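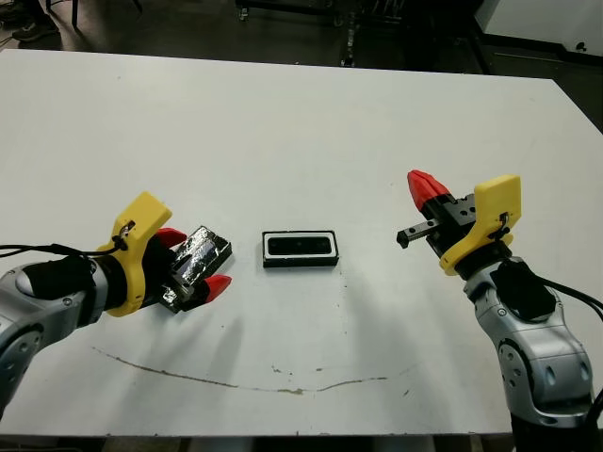 White table, both arms in.

To: salon-educators list
Subject: Re: Timing for the long hair module
18th April

On the March outline, a list member wrote:

> The Vallejo outline gives 6 sessions to long hair
> and puts pinning before sectioning. Our students
> lose the parting by the time they reach the crown.
> Has anyone swapped the two? Also, is the Bramia
> pin still the one on the kit list?

We swapped them at Nasmont last term. Sectioning now fills the first two sessions and pinning starts in the third. The total is unchanged. Notes follow under the outline's own headings.

1. Sectioning

Four sections, clipped flat, crown last. Students work on a dry training head with no product. The parting is checked from behind before any clip comes out. If it has drifted, they comb through and start over — correcting one side only moves the fault to the other.

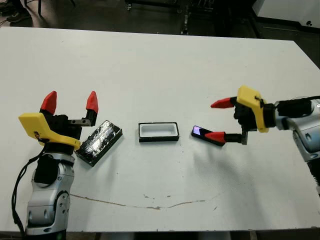
2. Pinning

The Bramia pin is still listed, under item 104. The older sheet says 201, and that number now brings up a roller set. We ordered from the old sheet once and had to send the box back. Lastetti pins also work but grip less on fine hair, so we keep those for thick or coarse heads.

Pins go in against the direction of the roll, then turn and lock. 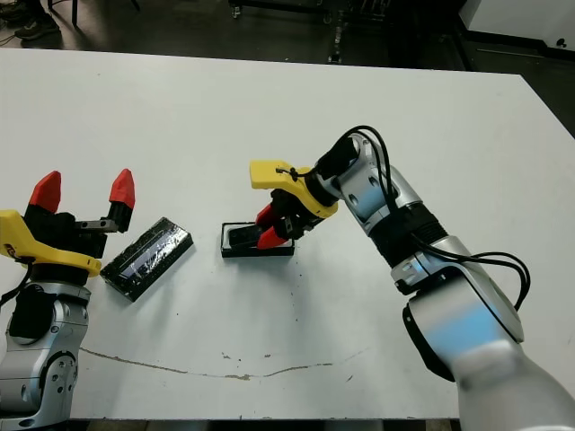
Two crossed pins hold a chignon base better than four placed side by side, and they are quicker to take out. We mark students down for any pin visible from the front.

3. Assessment

Each student does one classic roll and one low chignon. Both are timed, with the brush-out counted separately. The form is number 213 in the shared folder. The line for "finish" is still vague, and I would like wording from anyone who has graded it more than once.
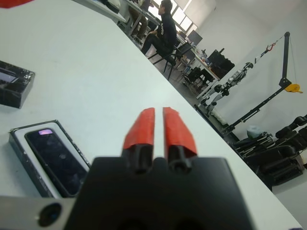

Red fingertips over the table, open.

I can send our session plan as plain text. It does not cover veils or hairpieces.

Nasmont hair program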